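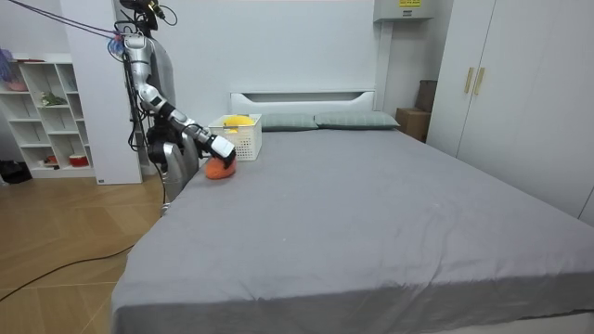

### 4.2 The bed as a holding surface

The bed is the largest horizontal surface in most of the bedrooms in the Beltville and Idelport records, and it is treated as such. Of the 1744 surface records retained after cleaning, 1442 list at least one object on a bed that does not belong to the bedding. We use "bedding" for sheets, blankets, covers, pillows and mattress protectors. Everything else is a foreign object under the Swanson coding sheet, including items that householders described as living on the bed permanently, such as stuffed toys.

This definition is stricter than the one applied to desks and dressers in Section 4.1, where an object could be coded as resident if it appeared in the same position on consecutive visits. The resident code was tried for beds during the pilot in May and dropped. Beds are cleared at night in nearly every household, so an object found in the same place on two visits has usually been moved and put back between them. Position alone could not separate a toy that is returned to the pillow every morning from a shirt that is returned to the chair every evening and to the bed every day.

Foreign objects were coded for location in one of three zones: the head zone, next to the pillows and headboard; the middle zone; and the foot zone. Open containers were coded separately from their contents. A container was assigned to the zone holding the larger part of its base. Objects inside a container received the zone of the container and the additional code C. Objects visible above the rim were coded individually; objects below the rim were coded only where the observer was permitted to look inside.

Figure 4 gives a case in which container and loose object have to be kept apart. A white slotted basket rests near the headboard, beside a pair of gray-green pillows, with something yellow and round showing above its rim. An orange rounded object is on the gray sheet just in front of the basket. Under our rules the yellow object takes code C and the orange one does not, although both are small, both look soft, and a person clearing the bed would probably regard them as one group. Distance to the container is not used to infer membership. An earlier version of the sheet allowed the code "associated" for objects lying next to an open container, and agreement between observers on that code was poor enough that it was removed.

The same figure shows a second feature of the bedroom data, namely that storage close to the bed does not have to be on it. A brown cardboard box stands in the corner between the bed and the wardrobe, with a darker one propped upright behind it. Boxes on the floor within reach of the mattress were recorded as adjacent storage and do not enter the bed totals. The wardrobe is closed storage throughout, whether its doors were open or shut at the time of the visit. We made this choice to keep the category stable across visits, and it means that objects hanging over an open door are undercounted.

Containers were found most often in the head and foot zones. The middle zone held mainly folded laundry, single garments and paper. The preference for the ends of the bed was expected for the foot zone, where a basket can be set down directly from the doorway. The head zone is harder to account for by access alone. In several rooms the head of the bed was the farthest point from the door, and a container carried there had to pass the full length of the mattress. The headboard and pillows may serve as a stop against which a light container can be rested on a soft surface. Tipping was mentioned by householders in both towns, mostly in connection with tall baskets on thick covers. We did not measure mattress firmness and cannot test this.

Color and surface of the bedding had a practical effect on coding. Small objects on a plain sheet were rarely missed, while on patterned covers the two observers differed more often in their lists. Socks, hair ties and charging cables account for most of these differences. Records for patterned covers were therefore checked again by Chia-jung Chien, and the final check was closed on 06/11/2022. Where the disagreement could not be resolved, the lower list was kept. Creases in a sheet were not recorded, although they had been proposed as an indicator of recent use. A lightly wrinkled sheet is compatible with someone having sat on the bed, with objects having been dragged across it, and with a sheet that was put on without being pulled tight.

Made and unmade beds differed less than anticipated. Containers were somewhat more frequent on made beds, loose garments on unmade ones. In 7 records the state of the bed could not be assigned, in each case because a duvet had been removed and only the fitted sheet and pillows remained. These records are included in the zone totals and excluded from the comparison in Section 4.3.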